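Floating vinyl plank over old sheet vinyl – do I have to pull it up first?
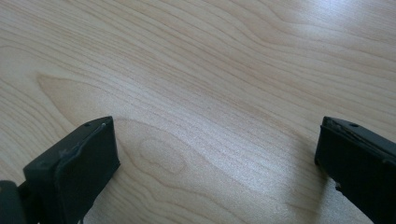 Pale wood grain, close to the look we're after

Posted in Flooring, by pellwood_pat

Hi all, first time posting, long time lurking. We bought a ranch house in Pellwood a while back and the kitchen and back hall still have the original sheet vinyl. It's ugly (fake brick, in orange) but it's stuck down tight apart from one bubble by the back door. We want to put down click-together vinyl plank in something pale and plain, because the kitchen is dark and we're both tired of squinting in there.

My brother-in-law says you can go right over the top. The guy at Kincaid Floors says everything has to come up to the bare subfloor or the planks will click and pop when you walk on them. He also quoted me for the tear-out, so I'm taking that with a grain of salt, although he was nice enough about it.

Kitchen and hall together come to around 100 square feet. Subfloor is plywood over a crawl space. The planks I like have a thin pad already glued on the back. I'd also like to know which way to run them, because the hall goes off the kitchen at a right angle and whichever way I picture it, one of the two looks wrong. And can the dishwasher stay where it is? I really don't want to mess with the dishwasher.

Thanks in advance!

Crescencio Alvarado

I've done a fair number of these, my own kitchen included, and your brother-in-law is mostly right. A single layer of sheet vinyl that's well stuck makes a decent base for a floating floor. What you don't want is the cushioned kind that gives when you push your thumb into it, or two or three layers stacked up. Too much squish underneath and the click joints flex every time somebody walks by, and after a while they let go. That's probably the popping he was warning you about.

Before you do anything else, find out how old that sheet vinyl is. If it's original to the house and the house was built before the 1980s, the backing or the glue could have asbestos in it. Have a sample tested by a lab before you cut, scrape or sand any of it, and that includes your bubble. Left alone and covered over it's generally a lot less trouble than torn out, but check your state's rules.

If it comes back clean, slice the bubble with a utility knife, cut out whatever's loose and fill the spot level with a cement-based patch. Then put a long straightedge on the floor in a bunch of places. Most plank instructions allow a dip of 3/16 inch over 10 feet, but go by the sheet in your own box. My kitchen had a low spot by the sink that I was sure didn't matter, and I ended up pulling four rows back out to fix it – not a fun evening.

Since your planks have the pad attached, don't add another pad under them. People do that thinking softer is better and it can void the warranty.

Direction: run them the long way down the hall and let the kitchen fall where it falls. In a narrow hall, short crosswise pieces look like a ladder. Open several boxes and mix them as you go so you don't get the same grain pattern side by side. With pale planks the repeats show up more than you'd expect, especially near a window.

Dishwasher: you can stop the planks at its front feet, but then one day it dies and you can't slide it out over the new floor edge. Measure the height under the counter now. If there's room, pull it and floor underneath.

trolleck_tom

just rip it up. did mine in an afternoon with a heat gun and a floor scraper. If you go over the top your doors wont clear

Bivcombe Granny

Please don't take a heat gun to old vinyl until you've had it tested! Crescencio has that part right.

I had mine laid over the old floor back in May and I love it, it's a light maple sort of color and the kitchen feels twice the size. Two things I'd add. Leave the gap at the walls that the instructions ask for (mine was 1/4 inch) and don't let anybody screw a cabinet or an island down through the planks, they need to be able to move. And buy extra. I bought 10 percent over and came up short by one row in the pantry, and by then the store was out of that color. I paid $30 for a single box from a lady two towns over.

My doors did need trimming, so Tom isn't wrong about that. My son took them off and did the bottoms with a circular saw, 20 minutes a door once he got going. Put masking tape along the cut line first so it doesn't splinter.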